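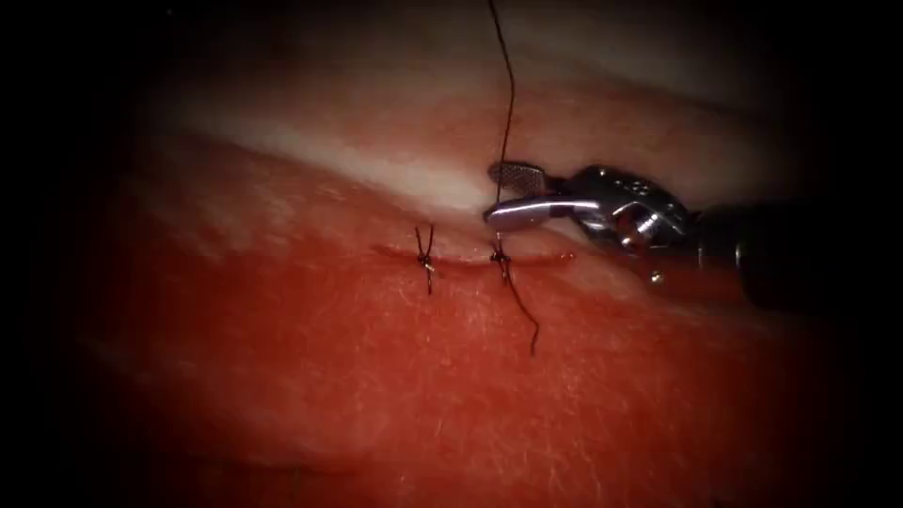 Page last changed: Saturday, September, 16:40

Irkcombe house, workshop notes cont.

Floor first. Back bedroom boards up along the chimney side, joists dry, one with old worm but solid when poked. Treated anyway. Boards stacked in the hall in the order they came up, chalk numbers on the undersides - please don't restack them to make room for bikes.

Gap under the skirting is worse than the survey let on. 9 mm at the window end, nothing at the door. So the room has dropped or the skirting was fitted level to a floor that wasn't. Suspect the second. Not jacking anything for the sake of a skirting board. Scribe new skirting to the floor, fill the top, paint. Buyer will never put a level on it and if they do it's an old house.

Kitchen doors. Two of the Trosby fronts back from the spray booth with orange peel, both tall ones naturally. Flatted them back with 400 and resprayed here, thinner coat, door of the booth shut this time. Better. Left one has a run by the lower hinge which will be on the inside, leaving it. Right one good enough to go out. Colour match against the earlier batch is close in daylight and a bit greener under the strip light. Looked at them again under the warm bulbs that are going in the kitchen and couldn't tell. Moving on.

Hinges: the Trosby carcasses want the shallow cup, we had the deep ones on the shelf. Ordered shallow. Somebody put the deep ones back in the box marked shallow, I have relabled the box.
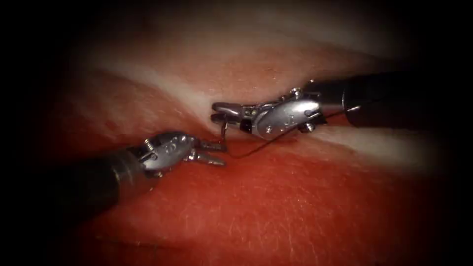 Both arms, jaws nearly meeting

Worktop. Kivi sample came, the pale one. Rang under the knuckle like it was hollow so cut the corner off to look, solid all through, just thin. Needs a sub-top at the sink end or it will flex when someone leans on it. Ply strip, glued and screwed from below, edge painted to match. Left coffee, beetroot and a wet teabag on the offcut overnight. Teabag ring wiped off. Beetroot mostly. Coffee gone completely, surprised by that. Would put it in a rental without worrying, would want a second coat of oil on it before photos for a sale.

Bathroom tiles: six short. Counted the order twice, the order was right, the wastage was not. Too many cuts round the boxing. Options are run the last row behind the basin in the plain white, where you only see it sitting on the loo, or wait for the next batch and hope the shade agrees. I say white. Ask the agent before cutting though, she has opinions on bathrooms.

Lokano extractor is noisy. Took the cover off, the flap was sticking on a blob of sealant (ours). Picked it off. Still noisy but a different noise. Duct run has two bends it doesnt need, whoever boxed it in went round the beam instead of straight out over it. Opening the boxing costs half a day plus making good. Will listen to it again with the door shut before deciding. If it gets on my nerves from the landing it comes out.

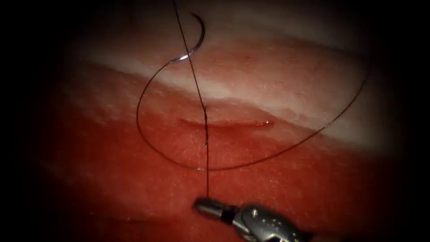 Same thinking for the landing light really, the fitting is fine but the switch is behind the door when the door is open, and every viewer will pat the wrong wall looking for it. Electrician is in anyway for the cooker circuit so add it to his list. Ask for the price first, last time we didnt.

Front door: stripped as far as the letterbox. Under the brown there is green, then a very nice dark blue, then something pink that is primer I hope. Lead test on the lower layers before any more sanding. Heat gun put away till then. Blue is what we should go back to, kept a flake in an envelope pinned over the bench.

To get:
shallow hinges (ordered, chase)
lead test swabs
ply for sub-top
more 400 paper, we are down to the last sheets
decorators caulk, not the cheap one, it cracked in the hall

Van has to be empty for the plaster delivery. Skip is full to the brim, bath still in the front garden, neighbour has asked about it again. Told them it goes with the next skip.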